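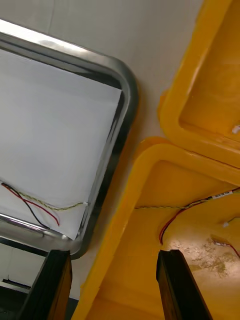
The owner of Bozsik, a repair bench above the bakery in Clullcombe, sorts wire before she does anything else in the morning. She has sorted it for 7 years and claims not to enjoy it.

"People bring me a dead lamp and a bag of bits," she says. "The lamp takes ten minutes. The bag takes until lunch."

Her system is a steel tray lined with white paper, and yellow bins for whatever survives inspection. Why paper? "Try finding a black wire on a dark bench at four in the afternoon. I did that for a winter." The paper gets changed when she can no longer read it, by which she means the notes she scribbles there and then throws away.

Twisted pairs stay twisted. She is firm on this, and a little hurt to be asked. "Somebody went to the trouble." Red and black leads go back to their owners, usually unclaimed.

She once bought a labeled cabinet from Randis, 500 drawers, delivered in March. It holds tea now, and the spare keys – she thinks.

"A bin has one drawer," she says, "and it's open."

Then the phone rings. It is a man in Wuren with another bag.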